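Killari Writing Residency: call for participants

Eight weeks in Mornik for people who are writing a first book
Open to writers of prose, essays and memoir
Language of the residency: English (you may write in any language)

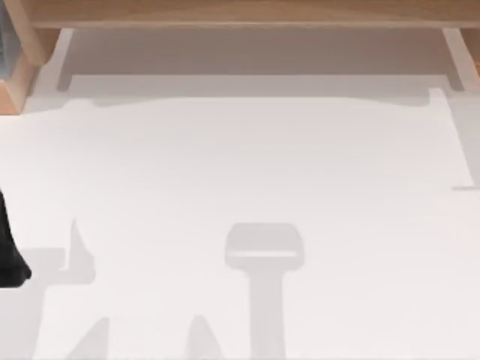
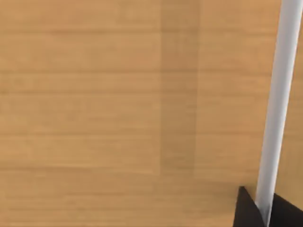 Mornik, 9/19/21

Killari is looking for writers who have a first book under way and who need time and a quiet place to continue it. We are a small literary house in the old part of Mornik, ten minutes on foot from the station. We have received writers since the house was opened, but until now only for short visits. Next spring we make for the first time a longer residency, and with this call we invite you to apply.

What we offer

Each participant receives a private room with a desk, a bed and a window to the garden side. The kitchen and the reading room are shared. The reading room holds 2,086 books, most of them left to us by the Birhane library when it moved to a smaller building. You may borrow them for the whole time of your stay, also the dictionaries.

Each participant receives a grant of 2,000 euros, paid in 2 parts. The first part is paid in the week of your arrival and the second part at the middle of the stay. Travel to Mornik and back is paid separately, up to 213 euros, against the tickets. Please keep the paper tickets or the confirmation from the transport company. A bank statement alone is not accepted by our bookkeeping.

Lunch is cooked in the house from Monday to Friday. For breakfast and dinner you take care of yourself. There is a shop in our street and a market beside the church on two mornings in the week.

What we expect

We do not ask for a finished book at the end. We ask that you live in the house for at least six of the eight weeks, that you take part in the common reading every second Thursday, and that you give one public evening in the Wivent bookshop. At this evening you can read from your work or speak about another writer who is important for you. If you are not used to reading in public, our team will help you to prepare.

We also ask for a short text of one or two pages for our yearly booklet. It can be a part of your manuscript or something you have written in Mornik. The rights stay with you.

Who can apply

You can apply if you have not yet published a book of your own. Texts in magazines, in anthologies or on the internet are no obstacle. There is no upper limit of age, but you must be at least eighteen on the day of arrival. You do not need a university degree. Translators can apply if they are also writing a text of their own.

We can unfortunately not receive poetry and theatre projects this time, as the readers in our jury work with prose only. Families and pets can visit during the day but cannot stay overnight. Two of the rooms are on the ground floor and can be reached without steps. If you need one of these, please write it in your application and we will keep it for you.

How to apply

Send us by e-mail, in one document:

a letter of one page in which you tell us what you are writing and how far you have come
a sample of the manuscript, between ten and fifteen pages
a short curriculum vitae
the weeks in which you could not be present, if there are any

If your manuscript is not in English, please add a translation of at least three pages. It does not need to be a professional translation. We read it only to understand the tone and the subject, and mistakes in English will not count against you.

Please do not send printed manuscripts, we cannot return them.

After the application

All applicants receive an answer, also those who are not chosen. With a smaller group we will hold a conversation by telephone or video, of half an hour at most. The residency ends in May with an open day, to which the neighbours and the former guests of the house are invited.

Questions about the rooms, the grant or a visa can be sent to the Killari office at any time. We answer on working days, usually in the same week. For letters of invitation please count with some extra time and write us your full name as it stands in your passport.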